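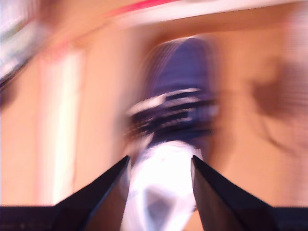 Shewit Birhane has the shop door wedged open with a paint tin when I get there. Hot day. Two fans going, neither doing much. She has run Eddale Shoe Repairs for four years, before that she sat at the bench in the back and learned the trade from Octavio Benítez, who still comes in most mornings and still tells her she uses too much glue.

"He's right," she says. "Don't print that."

I wanted to know how someone ends up mending shoes for a living. By accident, in her case. She was temping at a letting agency in Cavstead, broke a heel on the way to a viewing, went in to get it fixed and stayed talking for most of her lunch hour. Octavio let her have a go on the finishing machine. She went back the next week. Then the week after.

"I was awful at it. I took the edge right off a gentleman's brogue. Octavio bought him a new pair and never brought it up again, well, not that month."

Most of the work is still heels and soles. Keys pay the electric. But trainers have crept in, which the old hands did not see coming.

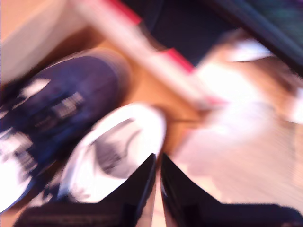 "People used to chuck them," she says. "Now they come in with a pair that's splitting at the toe and ask what can be done. Sometimes a lot. Sometimes I have to say sorry, that foam has gone, I can't stick anything to that."

She charges by the job, not the hour. Restitching a side seam takes her 30 minutes if the phone stays quiet. A full resole is a differnt matter and she won't be rushed on it. Glue needs leaving. Customers don't always like that.

What do people get wrong? She laughs. Radiators, first off. Wet shoes straight on the radiator, leather cracks, and then it's her they come to. Stuff them with newspaper, change the paper, wait. And undo the laces! She can spot a heel that's been trodden down from across the road.

Money is tight. The rent went up in March and she had a bad night or two over it. Gisela Tapia, who has the fabric shop next door, talked her into a shared sign and a shared card machine, and that has helped more than she expected. Footfall is up a bit too, thugh she puts that down to the bus stop being moved.

I ask if she would ever go back to lettings. A look. Then a customer comes in with a bag of boots and I get to hold the boots.

"No," she says, when he's gone. "I go home smelling of polish and I sleep fine."

Her one regret is not keeping a notebook in the early days. Octavio never wrote anything down either. She has started one now, in pencil, mostly about which glue goes on what.
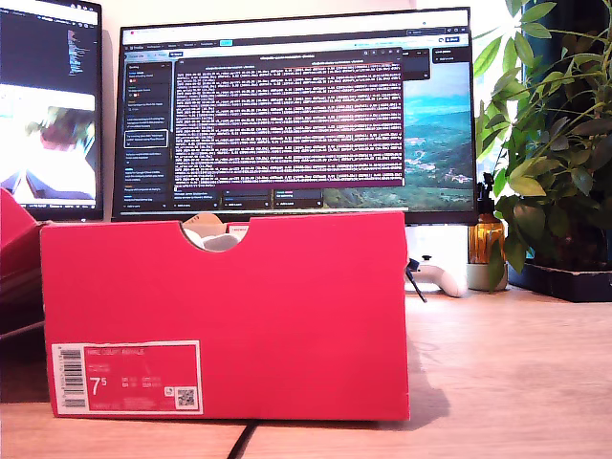 Before you take a pair in

Knock the mud off. Tell her if they've been mended before, and what with if you know. Bring both shoes, even if only one is broken. Eddale Shoe Repairs shuts for lunch and does not take cheques.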